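Section 4: Wiring and homing the stepper driver

I run the Flurkemik driver on my own bench, so these are the steps I follow myself.

1. Switch off the supply and let the board sit until the green light goes out.
2. Match the two coil pairs to A and B. I always check them with a meter first – wire colors vary a lot!
3. Set the current limit to 347 and tighten the little lock screw.

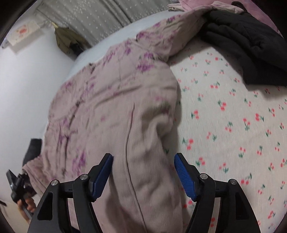

4. Power up and send the home command. The shaft should creep back to the switch and stop there.

Caution: never unplug a motor while the driver is live. I killed a nice Lastarton board that way.

Note: if you get error 191, swap the two wires of one coil (just one!) and home again.

5. Save your settings, then jog the shaft both ways. A bit of humming at rest is fine – grinding isn't, so go back to step 2 if you hear it.

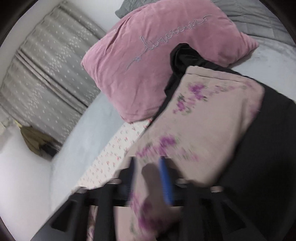
Pink velvet pillow on the bed, gray quilted blanket behind.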